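July
By Bart Van Wijk

Grey (colour)

Grey is the range of shades between black and white. It is often called neutral, a word that deserves some suspicion. Most greys sold as paint lean towards blue, green, yellow or red, and the lean becomes obvious once two of them are put side by side.

Naming

Paint names are a poor guide to colour. The trade card issued by Stotura lists 224 greys, several of which few buyers could tell apart at arm's length. De Bruijn sells 16 and has had no trouble staying in business. Names that mention stone, fog or doves describe a mood and are not standardised between makers.

Claimed effects

Grey rooms are said to be calming, and also said to be gloomy. Both claims are usually repeated without a source. A survey of 1000 householders put out by Ovex found that most felt "more settled" in grey rooms, but Ovex sells grey paint, and the survey did not ask about any other colour. It should be given little weight.

Light and surface

The same grey can look warm in one corner of a room and cool in another. Daylight, lamps and nearby colours all play a part, and a matte finish does not prevent it. Trurex advises judging a sample under 2 kinds of light, which is sensible, though the firm also charges for the samples.

Spelling

"Grey" is usual in Australia, Canada and Britain, and "gray" in the United States. The idea that the two spellings stand for different shades has no good support.
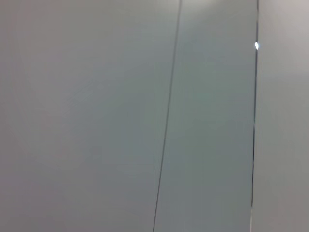 Pale grey surface beside a thin, darker seam.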